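Sternel Wall Panel, Reed Pattern

The Sternel panel is a printed covering for interior walls, made for small rooms, shop corners and display booths. It is sold in single sheets and can be cut at home with a sharp knife and a metal ruler.

The background is pale gray with a light speckle, and the long leaves are printed in a darker gray. The pattern has no fixed top, so you may turn a sheet if the leaves do not meet well at a corner. We recommend to lay all sheets on the floor first and choose the order before you open the glue.

Before ordering, please measure each wall in 3 places — old walls are seldom straight — and use the largest number. Add 10 cm for cutting. 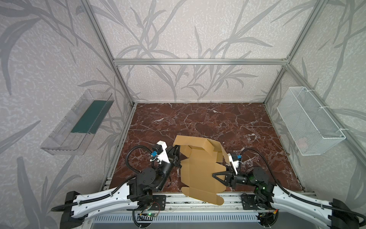
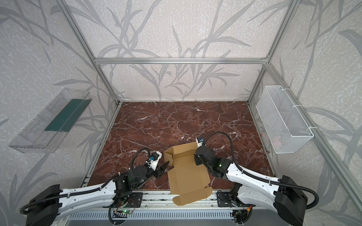
Gray leaf pattern on the back and side walls, with a reddish-brown marble pattern below.

Gluing
Use Prasent paste or another paste for heavy wallpaper. The wall must be clean and dry. Press from the middle to the edges with a soft brush, and wipe the extra paste with a damp cloth.

Care
Dust with a dry cloth. Do not use bleach.

Ordering
Samples are free for orders over 200 sheets. Orders over 300 sheets are packed on a pallet and need a delivery address with truck access. The Jelari edge strip is sold separately. Sheets that were already cut can not be returned.

Page updated 10th September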